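New code of practice for table-top robot arms in shared kitchens and staff rooms

Friday, May 1, 2020

Trendenard has published a code of practice for the use of robot arms at tables and worktops in rooms that people also use for eating, meeting and general work. The code applies to all Trendenard sites with immediate effect. Partner organisations, including Clukine and Bondari, have agreed to follow it for any work carried out jointly.

The document replaces the interim guidance on arm-mounted equipment, which was written for fenced laboratory cells and did not deal with household objects, food packaging or ordinary furniture. A draft was opened for comment in April and drew 56 written responses from technical staff, safety representatives and building managers. Most asked for plainer wording on who may stand near an arm while it is powered, and on what may be placed within its reach.

Under the new code, every table used for this work must have a named operator, who remains within reach of the stop control for as long as the arm is able to move. Speed at the gripper is limited to 300 millimetres per second whenever another person is in the room. The limit may be raised only with the written agreement of the site safety lead, and only for a single session.

Chairs may stay at the table, but they must be unoccupied on any side the arm can reach. Power and signal cables are to be secured where they cross a walking route, and those on the arm itself must be checked through the full range of movement before the first task of the day.
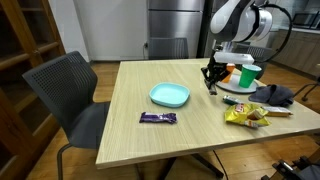

A separate section covers the objects to be handled. Glass, ceramics with chipped edges, open blades and containers of hot liquid are excluded from general sessions. Food items may be used if they are sealed, and must be thrown away at the end of the day — they are not to be returned to a shared cupboard or offered to staff. Cups and plates used in sessions are to be marked and stored apart from those used for meals. Drinks cans may be handled unopened, provided that grip force has been set beforehand and entered in the session log.

Desmond Tillman, head of workplace safety at Trendenard, said the code was intended to be read in full by everyone who enters these rooms, including cleaning staff and visitors. "The earlier guidance assumed that a trained engineer would always be the only person present," he said. "In a kitchen that assumption does not hold, and the rules had to be written again with that in mind."

Booker Wojcik, who chaired the drafting group, said that the section on logging had caused the most discussion. The group examined 632 session records from the previous year and found that the reason for an emergency stop was often left blank. Operators must now enter a reason before the arm can be restarted. Unplanned contact with a person must be reported to the site safety lead on the same day, whether or not anyone has been hurt.

Independent assessors from Chrysikopoulos will visit 10 rooms during the first year to check how the code is being applied. Their findings will be shared with staff and partner organisations.

Sites that cannot meet the requirements on cables or storage should contact the workplace safety office before any further sessions are held. Printed copies of the code are available on request from the same office.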